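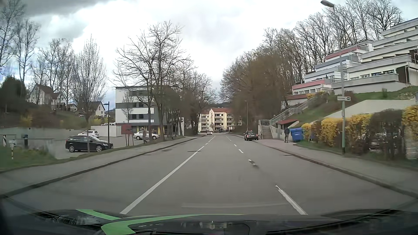
Gallery > Around Town > Pullgate Road

Last updated October 16, 2024
By Lizelle Mabaso

Welcome to my little gallery of the Pullgate end of town, which I've been meaning to put together since last December (you know how it goes!). I grew up seven minutes' walk from here, and I still get a soft spot for the place every time we come through – the long run of grey asphalt, the bend up ahead, and usually a great big sky full of cloud sitting over the trees.

Grey cloud with a few patches of pale blue, my favourite kind of driving weather. Hugo Joly says I'm the only person he knows who prefers it to sunshine, and he may be right.

The car park side, with the footpath running along the kerb and the black wagon closest to the road. Someone was out for a walk over by the silver sedan, just near the dark red sign.

The long grey retaining wall is behind the parked cars. Rhydian Prosser and I used to race our bikes home along this stretch, and he still owes me an ice cream from the last one – I haven't forgotten, Rhydian!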